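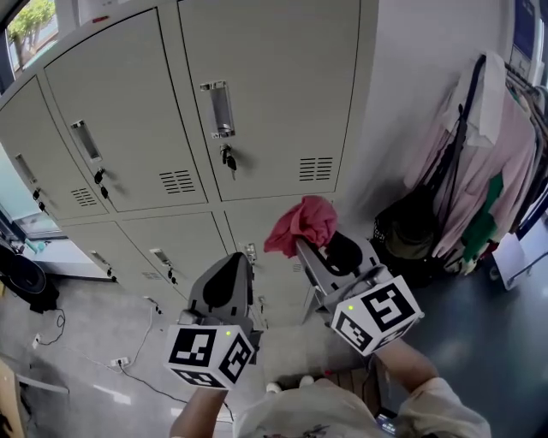

Lizelle Ngubane wrote in to say that a state court which declines to review a ballot measure has still made a decision, and that voters should be told the grounds for it. I agree with the second half. A refusal to hear a case sets no rule. It leaves the lower ruling in force and gives the next set of lawyers nothing to cite.

The Ginedberg water bond passed by 79 votes. The challenge concerned whether blank ballots count toward the total. The high court turned it down in one line, 13 months after filing.
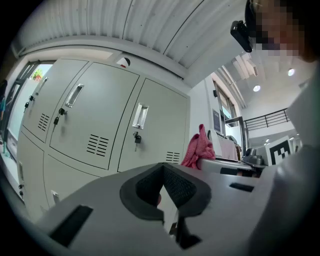 My proposal is narrow. Any refusal in an election case should carry a written statement of grounds, issued within 100 days. It need not be long. Someone in a plain white shirt with no law degree should be able to read it at the kitchen table and know which question was left open. The Ginedberg order fails that test. The statute on blank ballots remains as unclear as it was in May.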